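Range and Hood Care: Grease, Gaskets and the Gap Beside the Stove

By the Nollness Home Desk
Last updated: May 14, 2026

Grease that leaves a pan as vapor condenses on the first cool surface it meets. In most kitchens that means the underside of whatever hangs over the burners, the bottom edge of the nearest cabinets and the top few inches of wall. Cleaning the cooktop and ignoring those surfaces leaves most of the job undone.

Work from the top down. Turn off all burners, let the grates cool fully, and switch off the hood or microwave at the breaker if you plan to take off any cover held by screws.

Filters

Mesh filters slide or twist out. Soak them in the hottest tap water the sink will hold, with a good squirt of dish soap and a quarter cup of washing soda. Leave for 20 minutes, brush both faces with a nylon brush, rinse and stand on edge until dry. Do not put uncoated aluminum mesh in the dishwasher; it turns dull gray and sheds a dark residue.

Charcoal filters cannot be washed. Replace them every six months, or every four if you fry often. Check the part number on the old filter before ordering. The Distlow 383 and the Distlow 638 look alike in the package, but the 638 is thicker and will keep the cover from closing on a shallow housing.

Stainless steel

Find the grain first. It usually runs side to side on a door and control panel, but check under good light. Wipe with the grain using a damp microfiber cloth and one drop of dish soap, then a second cloth with clean water, then a dry one. Streaks are nearly always soap that was not rinsed off.

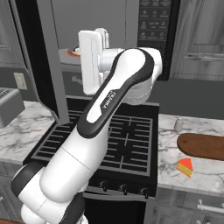

Stainless steel gas stove.

For baked-on spots, make a paste of baking soda and water, leave it for ten minutes and lift it with a plastic scraper. Steel wool leaves particles that rust. Chlorine bleach pits the surface and should stay off it entirely, as should any oven cleaner that is not labeled for exterior metal.

Fine scratches can be softened but not removed with a 2000 grit pad, used wet and with light pressure. Test on the lower edge of the drawer. Do not try this on panels with a clear fingerprint-resistant coating — the coating will come off in patches.

Burner caps and ports

Lift the caps only when cold. Wash in soapy water and dry completely before refitting; water trapped under a cap is a common cause of clicking igniters. Clear blocked ports with a straightened paper clip. Toothpicks break off inside. A healthy flame is blue and steady. If it stays yellow after cleaning, have the gas-to-air mix checked by a technician.

The gap beside the stove

Crumbs and oil collect between the range and the counter. Fold a thin cloth over a wooden yardstick, secure it with a rubber band, dampen it with degreaser and run it front to back. Pull the range out twice a year if the gas connector has enough slack; April and November work well. Check the connector for kinks before pushing the range back.

Silicone gap strips help, but trim them to stop short of the burner area if the maker's heat rating is not printed on the strip. The Purkholm strip is cut with household scissors and should be washed weekly.

Cabinets, outlets and the wall behind

Recessed-panel doors hold grease in the inner corners of the molding. Use a soft toothbrush dipped in warm water with a little dish soap, wring it nearly dry, and follow the wood grain on the stiles and rails. Wipe dry at once. Standing water on the lower edge will swell the joint over time. 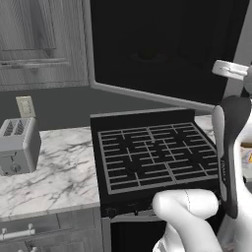
Recessed-panel upper cabinet, with a wall outlet above the counter.

Never spray cleaner toward an outlet. Spray the cloth, away from the wall, and wipe the plate with it barely damp. If the slots themselves are sticky or discolored, switch off the breaker, replace the plate and have the receptacle looked at. Dark painted walls show every drip mark, so wash them from the bottom up and rinse from the top down.

For old, tacky film on cabinet bottoms, mineral oil on a paper towel loosens it. Follow with soapy water. Tănase citrus paste also works on this film but dulls gloss paint if left on more than a minute or two.

Schedule

Cooktop and control panel: after each use.
Underside of hood or microwave: weekly.
Mesh filters: every 4 weeks.
Cabinet edges and wall: monthly.
Behind the range: twice a year.

This site uses cookies to remember your preferences. By continuing to browse you agree to our cookie policy.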